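Carkgate pulls the plug on its smart kitchen hub, and I'm a little bit heartbroken

May 23, 2019

Well, it finally happened. Carkgate has told owners of the Nena, its countertop kitchen hub, that the servers behind it are going away for good. The email landed in my inbox this morning with the subject line "A change to your Nena experience," and if you've owned connected gadgets for any length of time, you already know what kind of change that is.

For anyone who missed it (and plenty of people did), the Nena was a little speaker with a screen that sat next to your stove and talked you through dinner. It set timers, it read out recipes, it nagged you about the rice. It cost $200 at launch, dropped to a much friendlier price over the holidays, and then went strangely quiet. The last firmware update came out in February and fixed one bug, the one where it announced the time in Celsius. I kind of miss that bug.

I bought mine at full price, on day one, because I am exactly the sort of person these companies are counting on. And I used it! For a good few months I used it nearly every night. The voice recognition was better than it had any right to be with a fan running, and the step-by-step mode was lovely for anything fiddly with dough. Then the recipe partners started dropping off, the search got slower, and one evening it spent 46 seconds thinking about the word "onion" before giving me a weather forecast.

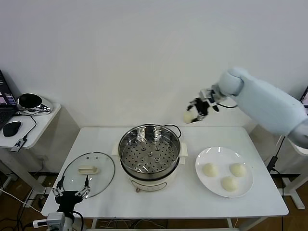 So what stops working?

Pretty much everything you'd want it for. Voice control goes, because all of that was handled on Carkgate's end. The recipe library goes too, along with anything you saved to your own cookbook, so export that now if you care about it. The export button is buried under Account, then Privacy, then a menu called More, and it spits out a plain text file. Mine came to 40 recipes, and I'd forgotten I ever saved most of them.

Timers will still run if you tap them in by hand, and the clock will keep going. You'll also be able to use it as a Bluetooth speaker, although I tried that last night and it sounds like a radio in somebody else's bathroom.

What about a refund?

This is where I get grumpy. Carkgate is offering up to 2 years of its premium meal planning app to registered owners, with no cash on the table. If you never registered your Nena, you get a thank-you. I asked the company whether it would think about opening up the software so hobbyists could keep the thing alive, and the reply I got said it was "not part of the current roadmap." There's no roadmap, folks. You just told us you're switching it off!

There is one bit of hope. A small outfit in Fostham called Wijesinghe, which already makes replacement firmware for a couple of abandoned smart speakers, says it has a Nena on the bench and has got as far as the boot screen. It isn't promising anything and it doesn't have a date. Offline timers and local recipe files are what it's aiming for first, with voice as a maybe — a pretty big maybe, going by the tone of the post. I've signed up for the tester list anyway, since the alternative is a drawer.

I keep coming back to how ordinary this has started to feel. I've got a doorbell that lost its app, a bathroom scale that can't log in, and a lamp that only does purple. None of them broke. My mother's kitchen timer is shaped like a tomato, it's older than I am, and I've never once had to accept its new terms of service.

If you still have your Nena plugged in, do the export tonight, and take a screenshot of your settings page while you're in there, because Wijesinghe says the model code on that page matters for its installer. Carkgate hasn't given an exact hour for the shutdown. The email just says "this summer," and the support line had me on hold long enough that I gave up and made toast.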